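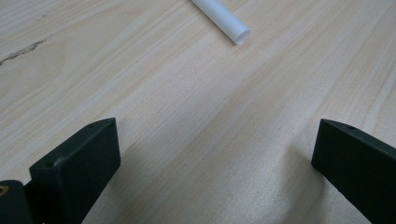

4. Oiling the tabletop

Your Skundis table leaves the workshop sanded but unfinished. Oil it before first use, and again every March if the table gets daily use.

4.1 First coat

1. Clear the top and wipe it with a dry cloth.
2. Sand lightly by hand with the grain. Do not use a power sander.
3. Vacuum up the dust, including along the ends.
4. Stir the oil for one minute. Do not shake the can.
5. Pour a little oil onto a lint-free cloth and spread it along the grain. One coat takes up to 60 ml.
6. Wait 40 minutes, then wipe off all the oil left on the surface.

Note: Small knots and hairline marks are part of the wood and are not covered by the warranty. They take more oil than the rest of the top and may darken.

4.2 Second coat

1. Leave the first coat overnight.
2. Repeat steps 4 to 6 above, using half as much oil.
3. Keep the table out of use for six days. Do not cover it.

CAUTION: Oily cloths can catch fire on their own. Lay them flat outdoors to dry, or soak them in water before throwing them away.

CAUTION: Do not place hot pans on the top, even after the second coat.

To order more oil, quote part number 2170.

Related pages
Lynch bench: fitting the legs
Arnitz shelf: wall fixing
Removing water rings
Visit the Drastesville workshop

We use cookies to remember your language and region. Accept | Settings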